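Prirko: desktop tower drive bays

Prirko is a picture set about the insides of old office towers, and above all about hard drives in their caddies. I love these cases! The blue plastic is so easy to spot among all that grey metal that you can find your way round one in seconds.

Contents
357 pictures, 15 towers, one folder per tower. Side panels are off and every case lies flat.

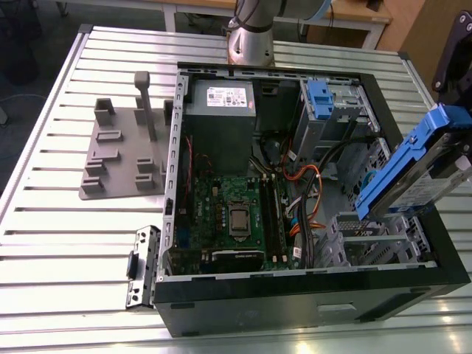
Labels used: drive, caddy, drive cage, power supply, motherboard, memory slots, expansion card, cables. "Drive" means the 3.5-inch sort only. Caddy and drive get separate labels even when clipped together (Usha Bhat argued for this in January and she was quite right).

Cables are the fun bit. Each bundle is one label, however many colours are in it, and loops over the board count as part of the same bundle.
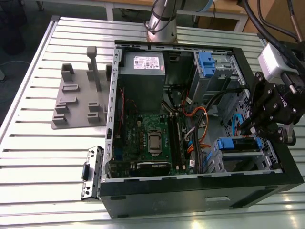 Known gaps: 132 pictures still lack cable labels. Sticker text hasn't been typed out.

Version 2, March 2023. Corrections very welcome, to Krishnamoorthy Panicker at Dendow.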